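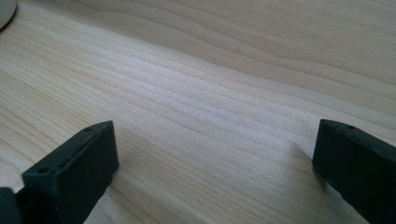 Zamfira Stoica
2020-07-31

We moved from Sterbridge to Evthorpe at the start of the month and the water is very hard. I've had a few messages asking how bad it is, so I'm putting it all in one thread.

Sterbridge water was soft. I had the same kettle there for years and hardly ever descaled it. In Evthorpe it had a crust on the element in 4 days.

The water company's website lets you put in your postcode and look up the hardness. Do this before you buy anything. Ours is in the top band. Check which units they use, as dishwasher manuals often go by German degrees and you may have to convert.
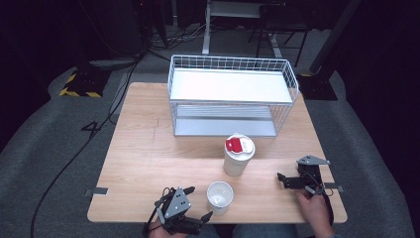 Kettle first. I use citric acid powder from the hardware shop. Two tablespoons in 500 ml of water, bring it to the boil, switch off, leave it for half an hour, pour away and rinse twice. White vinegar also works but the kitchen smells of it until the evening.

Shower head: unscrew it and leave it in a bowl of the same mix overnight. Don't do this if yours has a plated finish that's already flaking. An old toothbrush gets the rest out of the holes.

Washing machine: more powder than we used before. The back of the packet has a hard water column, which I'd never looked at. Towels still come off the line stiff. I've stopped using softener on them and that helped a bit. 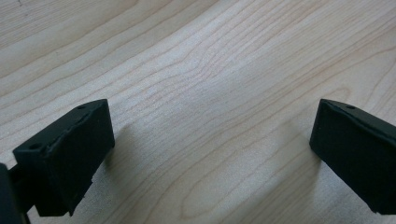
Light wooden tabletop.

I wipe wood with a damp cloth and dry it straight away. Drops left to dry on their own leave a chalky ring. No citric acid on wood or stone, it can mark both.

Tea is the thing I mind most. It gets a film on top and tastes flat. My aunt Sârbu-side swears by a squeeze of lemon. We bought a Prurkora filter jug in the end and the film has gone. The cartridges aren't cheap, so we only use it for drinking.
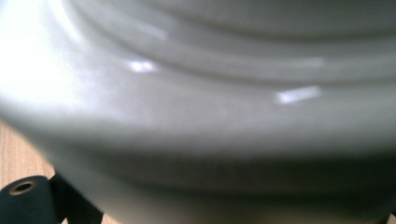
Crockery is worse out of the dishwasher than by hand. I've turned the salt setting up to the highest and rinse aid to 2, and the glasses are better for it. White spots show most on dark plates. On a glossy grey piece like this one I'd expect them to show less, though I'd still go over the curved grooves with a cloth, because that's where water sits.

Next job is getting a quote for a proper softener. The village Facebook group has nearly 2,000 members and they all recommend a different fitter. If you've had one put in under a sink, please tell me how much cupboard you lost.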